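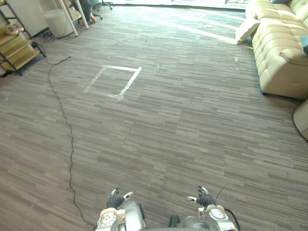 Carrier-phase positioning on a moving ferry goes wrong in one very particular way, and I want to spend this section on it before I get to any results. The receiver measures the phase of the incoming satellite signal beautifully, down to a small fraction of a wavelength, but it has no idea how many whole wavelengths lie between the antenna and the satellite. Think of the carpet in Figure 3, with its grey, brown and taupe tiles in stripes running more or less across the floor. If you only had a small patch of that pattern to look at, you could say quite well where you were within a stripe, and you'd have a hard time saying which stripe it was. Our receiver is in that position with every satellite it tracks. The whole-number part is called the integer ambiguity, and nearly everything that annoyed me during the Leltby trial comes back to it.

The usual remedy is well known. You put a second receiver somewhere fixed, difference the measurements so that the clock errors drop out, and then search for the set of whole numbers that fits best. Ashore, with an open sky and a tripod, this takes very little time and you hardly think about it. On the Olska it was another story. She is a small double-ended car ferry with a tall wheelhouse in the middle, a steel ramp at each end, and a mast full of other people's antennas. Ours went on a bracket on the port side of the mast, lower than I'd have liked, and that was the place we were offered.

4.1 How the crossings were recorded

The base receiver was a Fisier unit fixed to the roof rail of the ticket office on the Leltby side. The rover was the same model, in a sealed box in the wheelhouse, powered from the ship's supply with a battery to carry it through the changeover when the generator was swapped. The base antenna and the Olska's berth are 761 m apart. I mention it mainly to make clear that distance wasn't the problem. Over such a short baseline the atmosphere looks nearly the same from both ends, and most of its effect goes when you take differences. So when the solution misbehaved, I couldn't blame the ionosphere, much as I'd have enjoyed doing so.

We logged for 27 days in January and ended up with 353 crossings complete enough to use. A crossing counted as complete if both receivers were logging from before the ramp lifted until after it went down on the far side. The ramp times came from the ship's own log, which the crew fill in to the minute. That's coarse compared with our data, so I used the heading and the speed to tidy up the start and end of each crossing. A few were thrown out where the ferry was held off the berth for so long that the thing stopped looking like a crossing at all. In those cases the boat drifted, the heading wandered, and my little script for finding the start and end got hopelessly confused.

I should say something about the winter timetable too. In January the Olska runs a shortened day, with the lunchtime sailing dropped, and that left a gap in the middle of each file. At first I stitched the morning and afternoon together and let the filter run straight through. Don't do this! The filter kept its old ambiguities through the gap whenever the receiver claimed continuous lock, and sometimes that claim was wrong. After that I treated morning and afternoon as separate sessions and started each one from scratch.

4.2 Slips near the ramp

A cycle slip is what happens when the receiver loses its hold on the phase for a moment and picks it up again with a different whole number. The fractional part looks fine afterwards. The position, though, has stepped sideways or upwards, and it stays there until something corrects it. Slips in open water were rare enough that I could look at each by eye. Slips near the berth were another matter, and they bunched up strongly in the stretch where the bow ramp is coming down.

My first guess was vibration. The ramp winch shakes the whole forward deck – you can feel it through your boots – and I thought the bracket might be ringing. So I strapped it, then strapped it again with a rubber pad underneath, and the slips carried on just as before. My second guess was radio noise from the winch motor. That one took longer to rule out, as the motor does make a dreadful racket across part of the spectrum, but the noise and the slips didn't line up in time. The motor starts well before the ramp moves, and the slips waited for the ramp.

What I now believe is duller. As the ramp swings down it becomes a large flat sheet of steel at a changing angle, and for a few seconds it reflects signals from low satellites straight at our antenna. The direct signal and the reflected one add up, the sum changes quickly as the ramp turns, and the tracking loop can't keep up. Once I plotted the slips against the direction of each satellite the pattern was plain to see. Satellites low over the bow slipped a lot. Satellites high overhead or behind the wheelhouse mostly didn't, apart from the ones the wheelhouse was blocking anyway.

This matters beyond the one ferry. The berth is the place where you most want a good height, if you're going to help the crew match the ramp to the linkspan, and it is also the place where the boat itself is spoiling the measurement.

4.3 What I changed in the processing

There were two changes in the end, and neither is clever. The first was to raise the elevation cut-off during the approach only. For most of the crossing I kept low satellites in, where they help the geometry and do little harm. Once the speed dropped below a set value with the bow pointing at the berth, low satellites in a wedge ahead of the ship were taken out of the solution, and they came back when the ramp was down and still. Losing them makes the geometry weaker for a while, and the height gets noisier. I'd still take a noisy height over one that is smooth and wrong.

The second change was to stop trusting the fixed solution so readily. The standard test compares the best set of whole numbers with the second best, and accepts the best if it wins by a large enough margin. With reflections in the mix, the wrong set can win quite handsomely. I added a check against the Carrasco tide gauge on the outer wall. The gauge gives the water level, the crew note the draught before each departure, and between them you have a fair idea how high the antenna ought to be. It's a loose check, and waves make it looser. Even so, a wrong whole number on the satellites that control height tends to move the answer far enough to be noticed, and when it was noticed I dropped back to the floating solution and started the search again.

The draught figures deserve a warning. They're read off the marks at the stern by whoever is on duty, in whatever light there is, and a lorry coming aboard late can make them stale before the ferry leaves. I thought hard about fitting a sensor and decided against it. I wanted to know how far you could get with numbers a small ferry already has.

4.4 What was left over

After both changes, seven crossings still had a slip that got through to the position without being flagged. I went through all of them by hand. Most shared a feature I hadn't planned for, which was another vessel lying alongside the next berth with a high steel side. My wedge only looked ahead of the ship, so reflections from the beam came in freely. A wider wedge would catch those, at the cost of throwing away good satellites on all the ordinary days. I tried a few widths and didn't like any of them enough to recommend one here.

One of the leftovers I can't account for at all. The sky was clear, the next berth was vacant according to the harbour log, the ramp was already down, and the height stepped anyway. The raw phase shows a clean jump on two satellites together and nothing on the rest. It could be a fault in the receiver, and I've looked for the same signature elsewhere in the Fisier files without finding it. I have left that crossing in the set used for Section 5, flagged, and the height statistics there are given both with it and without it.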